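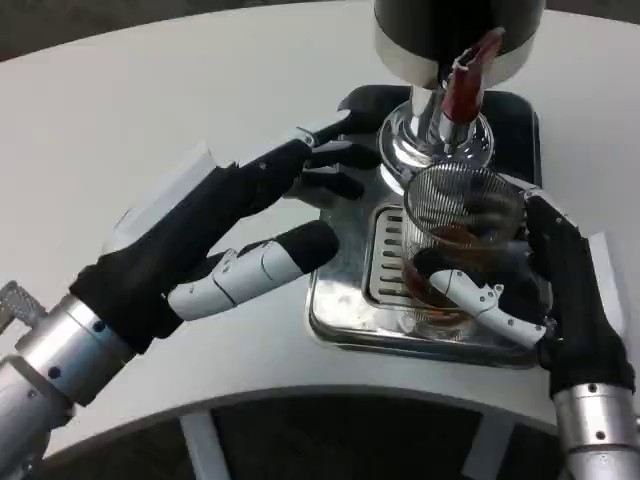 The coffee corner, with the carafe and strainer on the drip tray.

Progress report, Droncombe refreshment room, October 2022
To: Edmund Baran

Hi Edmund,

You asked for the short version this time, so I'll try, but you know me. The coffee corner is up and running! It took longer than I promised back in January, mostly on account of the counter. The first top came with square corners and people kept catching a hip on it, so we sent it back to Wieczorek and got the white one with the curved front edge. Much nicer, and it wipes down in no time.

The machine sits on a black mat with the drip tray on top. I went back and forth on the mat (it was $30 and felt like a lot for a mat) but I'm glad we have it. The tray is shiny stainless steel and shows every fingerprint, so a cloth now lives in the drawer underneath. We brew straight into a glass carafe with a fine mesh strainer sitting in the top of it. The strainer was Tornau's suggestion after everybody complained about grounds in their cups in the spring, and the complaints have pretty much dried up.

Money so far: $412 on the counter, including the exchange, and $278 on cups, two spare carafes and the first order of beans from Kornex. That leaves us under what you approved -- not by a ton, but under. The receipts are in the blue folder and I'll scan them when the scanner is back.

We've had up to 60 people through on the busier days, and one carafe at a time is slow going when they all show up together. I'd like to try a thermal jug next to the machine so we can brew ahead. Would that come out of this budget or the supplies one? I never remember.

Still to do: a shelf for the cups, a second outlet on that wall, and a sign asking people to rinse the strainer when they're done. I've written the sign twice and both times it came out bossy, so if you have a wording you like, send it over.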